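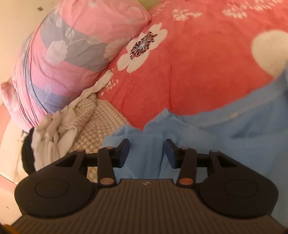

Vêtement de tissu bleu clair étalé sur un lit.

Pliage du linge

Le pliage du linge est l'opération domestique par laquelle un vêtement ou une pièce de linge de maison, une fois lavé et séché, est réduit à un format plat et régulier en vue de son rangement. Il se distingue du repassage, qui vise à supprimer les faux plis, et de la mise sur cintre, réservée en général aux chemises, robes et vestes. Dans l'usage courant, le terme désigne surtout le traitement des pièces en maille : tee-shirts, pulls, sous-vêtements et chaussettes.

Sommaire
1 Terminologie
2 Surfaces de travail
3 Pliage du tee-shirt
4 Autres pièces
5 Rangement
6 Matériel
7 Voir aussi

Terminologie

On appelle pli la ligne le long de laquelle l'étoffe est rabattue sur elle-même, et faux pli toute marque involontaire. Le rabat est la partie ramenée vers le centre. Le mot « pile » s'emploie pour des pièces superposées à plat, celui de « file » pour des pièces posées debout l'une derrière l'autre dans un tiroir. Le verbe « ployer », de même origine que « plier », ne s'emploie plus guère à propos du linge.

Surfaces de travail

Le pliage demande une surface plane et dégagée, un peu plus large que la pièce à traiter. La table et la planche à repasser conviennent aux petites pièces. Le lit reste très utilisé dans les logements où la place manque : sa hauteur varie d'un modèle à l'autre, mais sa largeur permet d'étaler plusieurs vêtements à la fois. On plie alors sur le couvre-lit tiré, les articles en attente restant à côté. Un matelas souple rend les plis moins nets qu'un plateau rigide – défaut sans conséquence pour la maille, plus gênant pour les nappes et les taies.

La pièce peut aussi être tenue en l'air par deux points, secouée, puis rabattue avant d'être posée. Cette manière est courante pour les serviettes et les draps. Pour un vêtement, elle sert surtout à remettre les coutures en place.
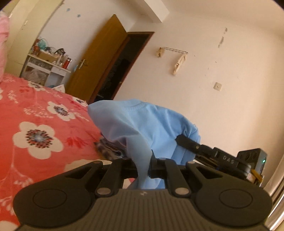
Tissu bleu clair soulevé au-dessus d'un couvre-lit rouge corail à grandes fleurs blanches.

Pliage du tee-shirt

La méthode la plus répandue, dite en rectangle, se fait face avant contre la surface. Le vêtement est étalé et lissé de l'encolure vers l'ourlet. Un premier côté est rabattu vers le milieu du dos, manche comprise, et la manche est ramenée vers l'extérieur si elle dépasse. L'autre côté est traité de la même façon. Le bas est ensuite remonté vers l'encolure, en une ou 2 fois selon la profondeur du meuble.

Le pliage par pincement part au contraire d'un vêtement posé face visible. Une main saisit l'étoffe à mi-hauteur, l'autre à l'épaule, sur une même ligne verticale. L'épaule est ramenée jusqu'à l'ourlet, puis les bras sont décroisés et le tissu est soulevé. Le geste est rapide une fois acquis, mais il réussit mal sur les coupes très amples.

Dans les deux cas, l'encolure sert de repère. Le bord-côte, plus épais que le reste, se place de préférence sur le dessus de la pile ou du côté opposé au fond du tiroir.

Autres pièces

Les pantalons se plient d'abord dans la longueur, jambe sur jambe, puis en deux ou en trois. Les pulls épais suivent la méthode en rectangle, avec les manches couchées le long du dos. Le drap-housse est tenu pour la pièce la plus difficile : ses coins élastiqués doivent être emboîtés les uns dans les autres avant tout rabat. Les chaussettes sont roulées, nouées ou simplement posées par paires.

Rangement

La pile convient aux étagères, la file aux tiroirs. Le dictionnaire ménager Boström, dont l'édition de septembre compte 1 435 entrées, recommande la pile pour les lainages et la file pour les tee-shirts. Sur une étagère ouverte, les piles hautes s'affaissent vers l'avant et gagnent à être scindées.

Matériel

Il existe des planches à plier articulées, faites de volets que l'on rabat l'un après l'autre. Le modèle Umevel mesure 56 cm de large à l'état ouvert ; celui de la marque Tetalow, plus étroit, est destiné aux vêtements d'enfant. Une simple feuille de carton rigide peut servir de gabarit. Elle est posée au centre du dos, puis retirée avant le dernier rabat.

Voir aussi

Repassage
Étendage
Armoire à linge
Lexique Britberg des arts ménagers

Dernière modification de cette page le samedi 23 février 2019.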